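Subject: Re: [toylending] Late returns and incomplete sets
From: Rosalía Lorente
Date: 10 Jan 2018

Sandon toy library wrote:

> We are in our second year and the same two problems keep eating our
> desk time. One is late returns. The other is sets that come back with
> something missing. We charge a fine for the first and a replacement fee
> for the second, and I spend most of a shift arguing over small change
> with parents I would like to keep as members. Before we print new
> membership cards I would like to hear what other libraries charge, if
> anything, and whether anyone has dropped fines completely. Also, how do
> you record what is in a set? Ours are on index cards and half of them
> are wrong.

We dropped fines at Unton in December of the year before last, so I can answer that part with a full year behind us. I'll take the two problems separately. They feel like one problem at the desk, but they have different fixes. 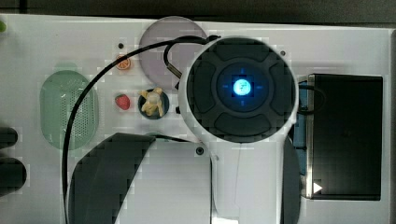 5 min read

Fines first. We used to charge by the week, with a cap. What we got was a drawer of coins, a ledger that never balanced, and families who stopped coming once they owed anything. The toys those families had out mostly didn't come back at all. When I went through the old ledger I found 11 memberships that ended with an unpaid fine, and for most of them the fine was less than the price of a jigsaw.

Now a family with something overdue can't borrow anything new until it comes back. That is the whole rule. The loan period is four weeks, with one renewal by phone or email if there is no hold on the item. We send a reminder a few days before the due date and another one a week after. If we still have nothing after two months, one of us calls. The call is friendly and usually short. People have moved, or there is a new baby, or the toy is in a grandparent's garage.

Returns are a little slower than they were under fines. I won't pretend otherwise. The median loan runs a few days over. But fewer things vanish, and the desk is a nicer place to work. Cormier went the same way last spring and I believe they would tell you something similar, although they kept a charge for ride-on toys and the big train table.

One warning. If you drop fines, clear the old ones on the same day and write to everybody who owed. We left the old balances in place for a couple of months and it caused more bad feeling than the fines ever had.
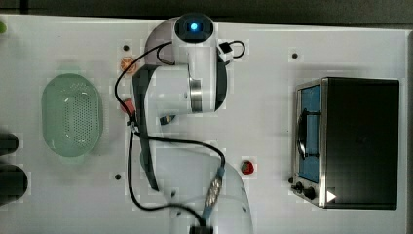
Missing pieces

We have 237 sets in circulation and the trouble comes from a handful of types. Board games are fine. Puzzles are fine if the box is numbered. Play food is the worst by a long way, followed by doctor kits and marble runs. Play food looks like other play food, so a borrowed carrot goes home to a family's own toy box and stays there with a clear conscience.

What worked for us was to stop treating all pieces alike. Each set has a list of what I call keepers and fillers. A keeper is something the set can't be played with without, for example the track switch in a train set or the pan in a cooking set. A filler is one of many. If a keeper is missing we ask for it back, and the set stays off the shelf until it turns up or we replace it. If a filler is missing we cross it off the list and lend the set anyway. Once a set has lost so many fillers that it looks thin, we merge it with another one.

We don't bill for fillers. For keepers we ask for the cost of the part if we can buy the part by itself, and we ask once. Jarard bills for everything and has a printed price list. It seems to work for them, but they have a paid clerk and a card reader and we have neither.

Checking in

Do the check while the family is still standing there, but make it quick. We used to go through every bag piece by piece and the line went out the door. Now the person on the desk looks for keepers only. The full check happens later, on the back table, where you can tip the whole thing out and look at it properly.

For the full check we sort by material before anything else. Hard plastic goes in the sink with dish soap. Wood gets a damp cloth and a dry one. Felt and plush go in a mesh bag on a cold gentle cycle and dry flat. Don't put felt in the dryer. It comes out smaller and stiff, and the seams pull. If a felt piece has gone fuzzy, a sweater comb brings it back a bit, but go easy over stitching and any sewn-on labels.
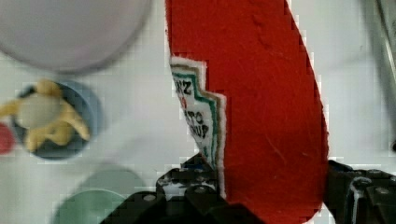 Records

Throw out the index cards. I say that as someone who liked ours. Every correction meant crossing out a line, and after a few years you couldn't read them.

We use a spreadsheet with one row per set. The columns are set number, name, shelf, age, keepers, fillers, date last checked, and notes. Inside the lid of each tub is a printed copy of the keeper and filler list, in a plastic sleeve, with the date it was printed. When the list changes we print a new one. If the date on the lid is older than the date in the spreadsheet, whoever is on the desk swaps it.

The other thing I would do is take pictures. A phone is fine. Lay the pieces out on something plain, take them from straight overhead, and keep the file under the set number. A written list saying "fruit, assorted" is no use to a parent hunting under a couch. A picture is. We email it with the overdue reminder and quite often the reply comes back the same evening with a piece found.

Some hints if you try it. Put large flat items like plates toward a corner and leave room between the small ones. Keep sliced fruit cut side up, or every piece looks like a button. Use daylight if you can. You don't need to redo the picture each time a filler goes missing – we redo ours once a year, at the January stocktake.

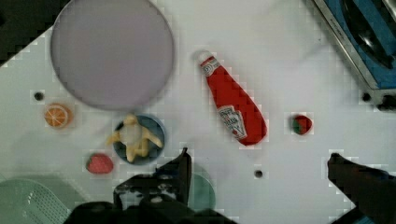 Toy orange slice and a large round plate on a white tabletop.

On membership cards, I would leave the rules off them altogether. Put the name, number and phone on the card and the rules on a sheet you can change. We printed ours with the old fine schedule on the back and were still handing them out, with the back crossed through in marker, long after the fines were gone.

I can send our spreadsheet with the family names taken out, and the wording of the two reminder emails. Write to me off list and say which file format you want. I'm away for part of this month, so give me a few days.

I have a question in return. Does anyone lend dress-up clothes and wash them between every loan? We have been offered four bags of costumes in good condition and I can't work out whether our one machine will keep up.

Rosalía Lorente
Unton Toy Library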